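Okay, thread time. I teach a night class for adults going back for their diploma, and last week I lost a whole evening to one question: who is the street outside our building named after? I've been chewing on it ever since. (1)

---

The street is Masden Street. Every person in that room had walked down it to get to class. Most of them have walked down it their whole lives. I asked who Masden was and got a lot of shrugging and one very confident "a general, probably?"

---

Not a general! Masden ran the ferry before there was a bridge, starting in 1885, and taught kids to read on it between crossings. That's the town's first school, more or less. A boat. I think that's the best fact we have and we've done nothing with it.

---

Before you all come at me about "people these days," my students are mostly in their thirties and forties. One is older than me. They're smart and tired and they came to class after a full shift. Not knowing about the ferry doesn't make them lazy. When would they have heard it?

---

I went and dug out the reader we used in grade school here. It has a nice long chapter on rivers. Rivers in general. Our river gets one sentence and it's about its length.

---

So I asked the class to go home and ask the oldest person they could get on the phone one thing: what did you call this part of town when you were a kid? That was the whole assignment. No writing if you didn't feel like writing.

---

Oh my gosh, you guys. The answers.

---

Turns out the blocks behind the old Danzer mill were called "the Buttons" by everybody over seventy and by not a single person under fifty. The mill made shirts. Kids used to find buttons in the gutter after it rained and trade them at recess. One student's aunt still has a jar of them in her kitchen.

---

Giang Âu, who sits in the back and hadn't said more than hello to me since we started, called her grandfather and stayed on the phone until midnight. She came in with four pages. He'd worked at Danzer for years and she'd never known what he did there. He cut collars!

---

She read two of the pages out loud and then had to stop, so her neighbor read the rest. I'm not going to post what was in them because they're hers. But I will say the break ran long and I didn't call anyone back in.

---

Amirul Majimbun had a different problem. He moved here as a grown man and told me flat out, "I don't have an old person here." Fair point, and I should have thought of it before I gave the assignment. My bad.

---

So he asked the guy who cuts his hair. And the barber sat him down with a customer who had opinions about EVERYTHING, including where the ferry landing was. According to that customer it's under the parking lot by the pharmacy. I have parked on the first school in town probably 583 times.

---

(I made that number up. It's a lot of times, though.)

---

Somebody asked me in the replies last night why this matters when the students need math and reading to pass. I get that, and I worry about the test too. But I had people reading out loud that night who normally won't read a menu out loud. They wanted the room to hear it.

---

And they argued! About whether the Buttons stopped at the church or went one street past it. They wanted a map, so we drew one on the board and it was terrible, and people kept getting up to fix it. I haven't had people getting up to fix anything since I started teaching.

---

Another reply said kids can look all this up now. Okay, try it. Look up "the Buttons" and our town's name. I did. I got a craft store and a dog groomer. Most of what came into class that night isn't written down anywhere, and some of the people who know it are pushing 100.

---

I do want to be fair to the schools here. My sister teaches fifth grade and she has every minute of her day planned for her. She'd love to take the kids down to the pharmacy parking lot and talk about a boat. She has to be on page whatever by Thanksgiving.

---

If you teach, or you have kids, or nieces, or a loud neighbor kid who hangs on your fence — steal the question. What did they call this part of town? It's a better question than "what was it like back then," which mostly gets you "oh, fine."

---

Other ones that worked for us: Where did you go when you skipped school? What store do you miss? Who was the scary teacher? (Everyone over sixty had the same scary teacher. She taught for ages and apparently never blinked.)

---

I'm hoping to get the stories typed up with everyone's okay and leave a copy at the library. Just a folder, nothing fancy. Giang has already said she wants to do the typing, and Amirul says he's going back for another haircut even though he doesn't need one.

---

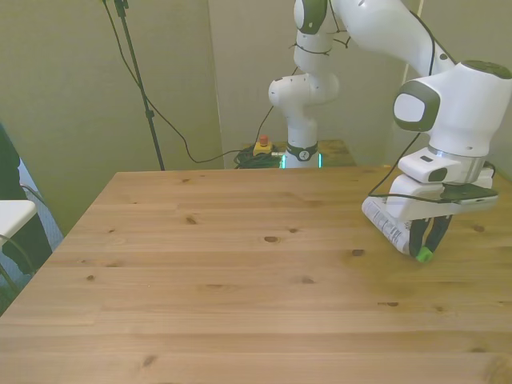
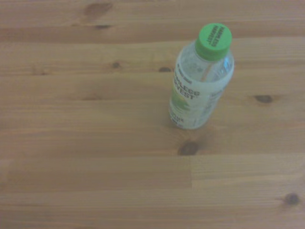
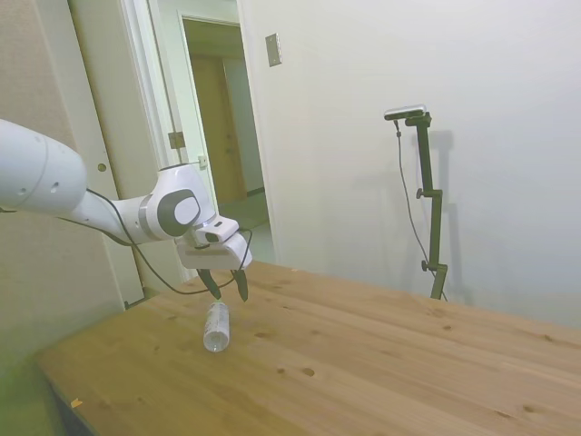

Wooden tabletop in all three, green-capped bottle in the second.

---

Last one and then I have papers to grade. If you grew up here and you know another name for any part of town, or you can settle the church thing, please reply or message me. I'll read every one of them to the class, even the ones that say I've got the ferry landing wrong.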